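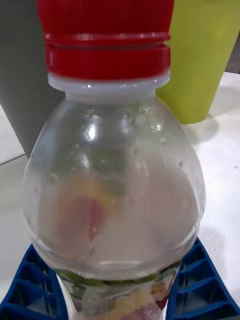
Red cap, foggy shoulders, and a little ring of green at the top of the label.

Dec 7, 2025

I have become a person who has opinions about drink bottles, and I blame the second fridge. We got it in September from a family in Tralbridge who were moving, and it fits in the corner of the utility room like it was built for it. It was supposed to be for overflow. You know, the big pot of soup, the extra milk, the cake nobody can find a shelf for. Within a week it was the drinks fridge, and I have been having the best time with it ever since!

The thing I love most is the fog. A clear bottle with those droplets all over the shoulders looks so much better than the same bottle sitting in a cupboard, and I can't explain it any better than that. All the shine goes soft and misty, you get a bit of yellow and pink showing through from the label on the other side, and then there's that bright red cap sitting on top. I'm thirsty just typing this.

So, the setup, for the four of you who asked (hi, Adjoa!).

Bottles go in the main part of the fridge, standing up. I tried laying them down because I'd seen it done in one of those very tidy pantry videos, and they rolled. Every time the door opened there was a slow rumble and then a clunk. I bought two of those clear bins to hold them still, and the bins took up more space than the bottles did. Standing up it is. I took out one shelf so the tall ones clear, and the spare shelf lives behind the dryer now, where I will forget about it until we move.

Small bottles at the front, big ones at the back. New ones go in behind the old ones, like at the store. My husband does this perfectly when he's putting away groceries and then reaches straight to the back when he wants a drink, so I'm not sure what we've gained, but it looks great.

The door is for opened things only. I'm strict on this one! If it's open, it goes in the door, and you drink that one before you crack a new one. Before this rule we had three half-full bottles of flat lemonade at any given moment. I'd put masking tape on the caps with the date, but the tape doesn't like sticking to the ridges, so now I write on a scrap and stick it on the flat top. A grease pencil works too if the top is dry.

Speaking of drying, keep a dish towel on a hook next to the fridge. This is my favorite tip in the whole post. A bottle that has sat out on the counter for a few minutes gets slippery, and the cap is really hard to turn with wet fingers. Wrap the towel around the shoulders, hold on there, and twist the cap with your other hand. My mother-in-law used to hand me every single bottle to open and now she does them herself.

And get coasters, please. I have a ring on the sideboard from our Londton apartment that has survived two kinds of polish and a spoonful of mayonnaise (that was somebody's grandmother's trick, and all I got was a sideboard that smelled like a sandwich). I've switched to folded squares of old bath towel under anything cold. They're ugly and I adore them. They soak up the drips, they go in the wash, and I cut 5 of them out of one hand towel with some left over for the dog's paws.

Now, a question for you. Do you rinse the outside of a bottle before it goes in the fridge? I never did, and then Adjoa Adjei told me she washes every one under the tap with a drop of soap, caps included. I tried it with the last grocery run and the water was grayer than I'd like to admit. So I've started doing it too, mostly while the kettle boils. It adds a couple of minutes, and I find it weirdly relaxing, all of them lined up on the drainer.

The empties go in a crate by the back door, caps back on, squashed flat. Our pickup takes them that way, but check yours, I know the Plendwood side of town wants them handled differently. I keep back a couple of the clear ones with a nice waist to them because they're so easy to grip. They make good watering bottles for the windowsill herbs if you poke holes in the cap with a hot skewer. The basil is thriving. The cilantro is not, but the cilantro never is.

Next project is the freezer drawer underneath, which currently holds peas, more peas, and an ice tray that tastes like onion. If you've got a fix for oniony ice, leave it in the comments, I've already tried baking soda!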